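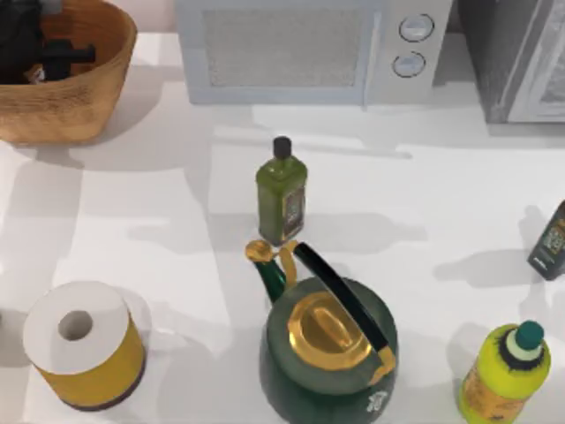

Re-oiling a Worktop or Wooden Stair Tread

Applies to oak, beech and ash previously finished with hardwax oil. Lacquered timber must be stripped first.

You will need: Stivach hardwax oil, 120 and 180 grit discs, a white pad, lint-free cloths, a vacuum with a brush head.

1. Clear the surface and wash it with a well-wrung cloth. Leave overnight.

2. Sand with the grain at 120, then 180. Stop at 180. A finer grit closes the surface and the oil sits on top.

3. Vacuum twice, including joints and end grain.

4. Stir the tin to the bottom. Do not shake it.

5. Apply a thin coat with the pad. Allow 30 ml per tread, or 200 ml for a standard worktop length.

6. Wait ten minutes and wipe off all surplus. Patches left shiny will stay tacky.

7. Leave for 8 hours with a window open, then repeat steps 5 and 6.

End grain around a sink takes a third coat.

Lay used cloths flat outdoors to dry, or soak them in water before disposal. Oily cloths left in a heap can catch fire.

Light use after 24 hours. Keep rugs and mats off for a week.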